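Setting Up a Self-Service Snack and Drink Table

Drindness Workplace Hospitality, Guidance for Site Teams

Purpose of this page

This page explains how to arrange a self-service snack and drink table on a single tabletop. It applies to the Elthorpe and Esturville sites and to any meeting room that has been approved for refreshments. Sites with a full counter should follow the separate counter procedure.

The instructions assume that stock has already been received, checked for dates, and brought to room temperature where the label allows. Chilled items remain in the refrigerator until Step 6.

What you will need

One tabletop, cleared and wiped down
One clear two-tier bottle rack
One or more clear stepped display stands
Trays with a raised rim, for sandwiches and packaged snacks
Round wicker baskets
Bottled drinks, wrapped bars, boxed cookies, and jars as listed on the site order
Food-safe gloves and a clean cloth

Step 1. Prepare the surface

Wipe the tabletop with the approved cleaner and let it dry fully. Acrylic stands placed on a damp surface tend to slide and will leave marks. Check that the table does not rock. If it does, adjust the feet or report the table before any stock is placed on it.

Step 2. Place the bottle rack

Set the rack near the center of the table, with the lower row facing the side from which guests will approach. Load the back row first, then the front. Turn every bottle so that the label faces forward, and keep to one kind of drink per rack. A mixed rack is slow to restock and difficult to check from across the room.

Do not place bottles on top of one another or lay them across the tiers. Spare bottles are kept under the table or in the storeroom.

Step 3. Position the stepped display stands

Stepped stands may be placed square to the table or at an angle. An angled stand uses corner space well and allows guests to reach it from two sides. Leave a clear strip of tabletop between the stand and the nearest tray – a hand should pass through without touching either one.

Clean the panels before loading. Fingerprints on clear acrylic are very noticeable under ceiling lights, and the stand is awkward to wipe once it is full.

Step 4. Load the display stands

Put jars and small bottles on an upper step, where their labels can be read without bending. Wrapped bars lie flat, one to a compartment, with the long side parallel to the edge of the shelf. Boxed items go in the remaining compartments, and larger cookie boxes should be given a space of their own.

Once the stand is loaded, walk to the guest side of the table and look it over from there. Straighten any box that leans, and turn any bar whose name reads upside down.

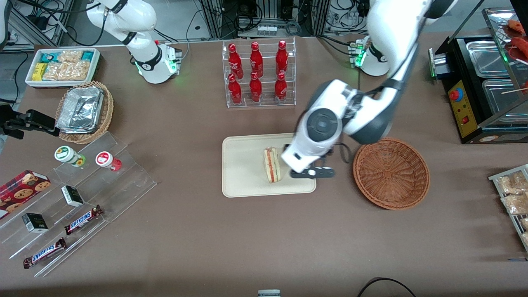 Bottle rack, trays, and baskets in the first view; bars and boxes on a stepped stand in the second. 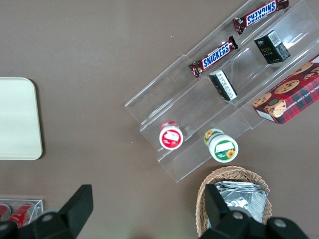 Step 5. Fill the trays and baskets

Packaged snacks go in a rimmed tray toward the back corner of the table. Similar packets should be grouped together, with clear bags placed where their contents can be seen. Foil containers may be stacked in a round basket, provided that the stack is stable and does not lean against the rim.

Keep one basket empty during setup. It may be used later for napkins, fruit, or an extra delivery from the kitchen.

Step 6. Add sandwiches

Sandwiches are the last item to be put out. Place the sandwich tray in front of the bottle rack, within easy reach. A cut sandwich may be turned on its side to show the filling. Wear gloves, and record the time on the refreshment sheet. Chilled sandwiches must be removed after 2 hours at room temperature, or sooner if the label says so.

Step 7. Final check

Before the room opens, confirm the following:

All bottle labels face forward
No item extends past the edge of the table
Ingredient and allergen information is available for every unwrapped food
The floor around the table is clear

Restocking

Restock from the back of each row, bringing older items forward. Tables at Elthorpe are checked 4 times during each working day. At Esturville, where the lobby table serves up to 200 visitors, checks are made hourly until closing. Opened or damaged packets are to be removed at once and noted on the sheet.

Replacement racks and stands may be requested through the Lie storeroom under catalog line 69.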